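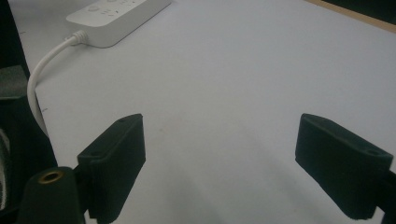

The road to Oltuvel stops at a barrier below the village, and cars are left on a gravel terrace on the right. From there the old mule track climbs behind the church, crosses the stream twice and joins the ridge path to Gukmont. The walk takes four days at a normal pace. It can be done in three by leaving out the Quan lakes, but the lakes are the best part of the route and the third stage becomes very long without the night at the hut there.

The route has been walked for as long as there have been summer pastures to reach, though it was waymarked from end to end only in the last decade. Before that the marks changed colour at each parish boundary and in places stopped. The present marks are two horizontal bars, white over blue, painted on rock or on low posts. They are reliable as far as the second hut. After that, snow damage means that some posts lie flat for part of the early season, and a paper map should be carried in addition to any electronic one.

The high point is the pass above Ikivel, at 2,725 metres. Oltuvel itself stands at 1,060, so the climb is considerable, but it is spread over the first two days and the gradient is seldom severe. The steepest section is a gully below the pass where the path zigzags over loose shale. Poles are useful in descent. An ice axe is needed only before the end of June, and in a late year the hut wardens will advise against crossing at all until the north side has cleared.

Day one: Oltuvel to the lower hut

The first stage is mostly in larch forest. The track is broad and was once paved; the stones survive at the corners, where water would otherwise have taken the surface away. There is a spring at the first clearing and another beside the ruined dairy, both normally running all summer. Above the dairy the trees thin and the valley floor comes into view, with the river braided across it and the new road on its embankment.

Toàn Đỗ has run the lower hut for nine seasons. He came up as a seasonal cook and took on the lease when the previous warden retired to the coast. The building is a former customs post with thick walls and small windows, and it remains cold inside until the middle of the afternoon. Dinner is at half past six. Soup comes first, followed by a plate of barley and smoked sausage or barley and beans, and there is no further choice. Breakfast is laid out from five for those crossing early.

"People arrive and ask what there is to do," Đỗ said. "There is a bench and there are cards. In August I tell them to book, and they book when they are already at the car park, where there is no signal."

Day two: over the pass to Ikivel

An early start is recommended. Cloud builds against the south side from late morning, and the shale gully is unpleasant in rain. From the hut the path follows a moraine to a level area of grass, where cattle are grazed from July, and then turns left towards the gully. The turning is easily missed. A cairn marks it, but there are several other cairns nearby that mark nothing in particular.

The view from the pass is wide to the north and limited to the south, where a spur blocks the lower valley. On a clear morning the line of peaks over 3,000 metres can be followed along the horizon as far as the border. The descent begins on scree and moves onto grass after the first half-hour. Ikivel is visible for a long time before it is reached.

It is a small place with a shop, a post office counter inside the shop, and two guest houses. Most walkers use the one at the top of the village, kept by Audrey-Anne Caron, who bought the building as a shell and had the roof replaced before doing anything else. The rooms have radiators and the water is hot all day. Caron washes walkers' clothes for a small charge if they are handed in before four o'clock, and dries them over the boiler.

The shop sells bread, hard cheese, tinned fish, gas canisters of the screw type and blister plasters. It closes at noon and opens again at three. Walkers continuing to Quan should buy lunch for two days, as the hut there sells drinks and evening meals only.

Electricity on the route

Supply is uneven. The lower hut has a small solar array that feeds the kitchen and the emergency radio, and guests are asked not to charge anything except a phone, which is done behind the counter and returned at breakfast. Ikivel is on the mains. The hut at Quan has a water turbine, and charging is allowed from six in the evening until the lights go out. Sockets in the older rooms are few and are usually found behind the bed.
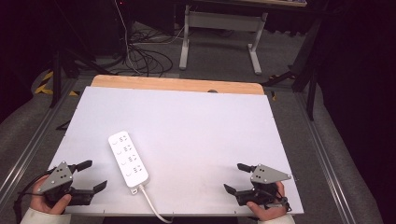 A four-socket power strip on a cable.

A battery pack of moderate size will carry a phone and a head torch through the whole walk if the phone is kept in flight mode. Cameras with their own batteries do better with a spare than with a charger. Anyone relying on a phone for navigation should download the map sheets before leaving the valley. Reception is good on the pass, poor in Ikivel and absent at the lakes.

Day three: Ikivel to Quan

The third stage is the gentlest and the most varied. The path leaves by the lane beside the shop and contours through hay meadows, some still cut by hand where the slope is too steep for a machine. It then enters a side valley and rises in steps, each with a lake on it. The lowest is shallow and warm enough for swimming by August. The upper one is fed from a snowfield and keeps ice along its southern edge well into summer.

The hut is on the dam of the middle lake and sleeps 20 in bunks, with a winter room in a separate building. Sang Văn and Thắng La share the wardenship, changing over every fortnight. The arrangement suits them both, as La guides on the border peaks and Văn has a joinery workshop in the valley. The bunks are Văn's work. They are wider than the standard pattern, and the upper level has a proper ladder.

There is a good short walk from the hut before dinner. Follow the east shore to the inflow, cross on the stepping stones and return by the rocks on the far side. Allow about an hour. The stones are submerged after heavy rain, and the only alternative is to go back the same way.

Day four: down to Gukmont

The last stage is long and almost entirely downhill. Knees suffer on it more than lungs. The first part follows the outflow stream past a series of small falls, and the second uses a forestry road that has little to recommend it apart from its shade. A footpath to the right, signed for the chapel, avoids the final bends of the road and comes out above the railway station.

Reshma Masilela surveyed this section when the waymarks were renewed and would have preferred a different line. The old path ran along the opposite bank, through the abandoned hamlet, and was closed after a footbridge was carried away in a spring flood. "The bank is still moving," she said. "We can put a bridge there, and then we can put another one there two years later." A diversion higher up has been drawn but depends on the consent of a landowner who lives abroad.

Gukmont has trains down the valley every two hours until early evening. The station café serves hot food until the last departure and will fill water bottles. Those who have left a car at Oltuvel should take the train to the junction and change there for the post bus, which stops at the barrier on request - the driver needs to be told when boarding.

Planning

The season runs from late June to the end of September. Beds at both huts must be booked, with a deposit, and dinner is included in the price. Ikivel can usually be arranged a day or two ahead except in August. A sheet sleeping bag is required at the huts; blankets are provided. Cash is needed at the lower hut and for the post bus. Dogs are admitted to the winter room at Quan, but must be kept on a lead through the cattle pasture below the pass and are not accepted at the lower hut.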